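Grurkari Opens Hand-Guided Training Program for Household Robots

Operators demonstrate table-clearing and arranging tasks with hand-held grippers; first results due in August

PRALBERG — The Grurkari Institute has opened a program in which people teach robots simple household work by doing the work themselves, the institute announced. The program is carried out at its Pralberg site and will run in parallel with an existing remote-control effort at the Szabo Laboratory.

Under the new arrangement, an operator sits or stands at an ordinary table and performs a short task while holding a gripper in each hand. The position of each gripper is tracked throughout the task, and the resulting record is used to train a control program for a two-armed robot. No robot needs to be present while the demonstration takes place.

The institute said the first stage covers 11 tasks, all of them carried out on a tabletop. They include moving a mug from one place to another, setting an item upright, placing a stem in a vase, folding a small cloth and returning objects to a tray. Each task will be demonstrated 200 times, with the starting positions of the objects changed between attempts.

"A person who has set a table all their life brings a great deal of skill to this work, and we want the robot to learn from that skill directly," the institute said in its announcement. "Our aim is to record natural movement with as little interference as possible."

Operators at Pralberg work in regular office rooms, and the objects are everyday items bought from local stores. According to the program outline, the choice of setting is deliberate. Robots trained only in bare laboratory rooms have often performed poorly once moved to homes and workplaces, where lighting, furniture and background vary from room to room.

At one of the tables, a seated operator in a light gray sweatshirt works with a gripper in each hand, a white mug and a white vase of pale pink artificial flowers within reach. The grippers have gray plastic bodies and black, curved finger pads, and each carries a white cube printed with square black-and-white patterns. The patterns allow software to work out where a gripper is and which way it is turned.

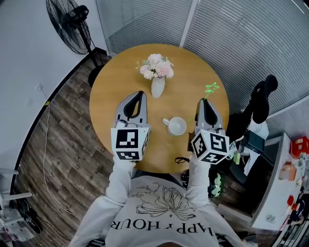

Nakotska, which supplies remote-control stations to the Szabo Laboratory, welcomed the program but cautioned that hand-held demonstration leaves some questions open. A person's arm can reach around a vase in ways that a robot's arm may not be able to copy, the company noted in a written response, and an operator at a remote station learns at once when a motion is beyond the machine. The company added that it expects the two methods to be used side by side for some years.

The institute acknowledged the point. Recordings that call for a motion outside the robot's reach will be set aside during review, it said, and operators will receive guidance on working height and distance from the table before their first session. A set of reference demonstrations will also be repeated by remote control at the Szabo Laboratory so that the two kinds of data can be compared task by task.

Remote control has been the main method at Szabo since the laboratory began its own work on household robots. There, an operator moves a pair of handles and the robot follows, with camera views shown on a screen. The method produces data that matches the robot exactly, but sessions are slow and depend on a working machine. Hand-held grippers can be carried to any room with a table and put to use after a short setup.

In a trial held before the program opened, 26 operators took part, most of them with no earlier experience in robotics. Each completed a training session before recording began. The institute reported that 69 percent of the recordings made in the trial passed review on the first check. The most common grounds for rejection were tracking patterns hidden from the camera for too long and grippers moved too quickly between objects.

Following the trial, the written guide for operators was revised. It now asks them to pause briefly before closing the gripper on an object, to keep the patterned cubes turned toward the camera where the task allows, and to finish each attempt with both grippers held clear of the table. Operators are also asked to continue after a small mistake, such as a dropped stem, and to correct it in the same recording. The institute said such corrections are useful in training — a robot that has seen only perfect attempts has no record of how to recover from a poor one.

Sessions are limited in length to reduce strain on the hands and wrists, and operators may request a lighter set of grippers. Recordings are checked before release for any personal material, including papers and screens left in view. Faces are blurred where they appear.

The Pralberg site will continue recording through the summer. The institute intends to publish its first results in August, together with a description of the review process and the comparison with the Szabo recordings. A decision on a second stage, which would move from tabletops to kitchen counters and shelves, will follow publication.

Organizations that wish to propose tasks for the second stage may submit them in writing to the program office at Pralberg. Proposals should name the objects involved, describe the starting and finished arrangement, and state whether the task can be completed from a seated position.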